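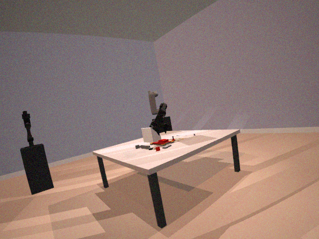

I am putting together the simulator demo for our open day in July and need advice on the render view. Visitors will watch a block-handling task on a wall screen while I talk through the controller. The arm that does the work is the one mounted near the back edge of the white table, with the red pieces and the single red cube in front of it. The second arm, on the black pedestal to the left, has no part in this task. At the rehearsal two colleagues asked when it was going to move. The scene was exported from Damenex and runs at a fixed step of 2 ms. Should I delete the second arm, or is there a cleaner way?

Asked 2020-06-15, viewed 2490 times

Answer 1 (accepted)
Do not delete it if other tasks load the same scene file. Removing a body shifts the joint indices, and any script that addresses joints by number will then drive the wrong one. Put the pedestal and its arm in a separate visual group and switch that group off for the demo view. Collision geometry stays loaded - check that your planner still sees it.
I would also raise the viewpoint. From that low an angle the pile reads as flat and people at the back will lose the small cube.
- Dougal Laing

Answer 2
We left ours in at the Cheetham open day, 18 visitors per slot, and no complaints. Just say at the start which arm is live.

Answer 3
What version of Damenex? Older exports ignore visual groups. I had to rebuild mine in Bralari.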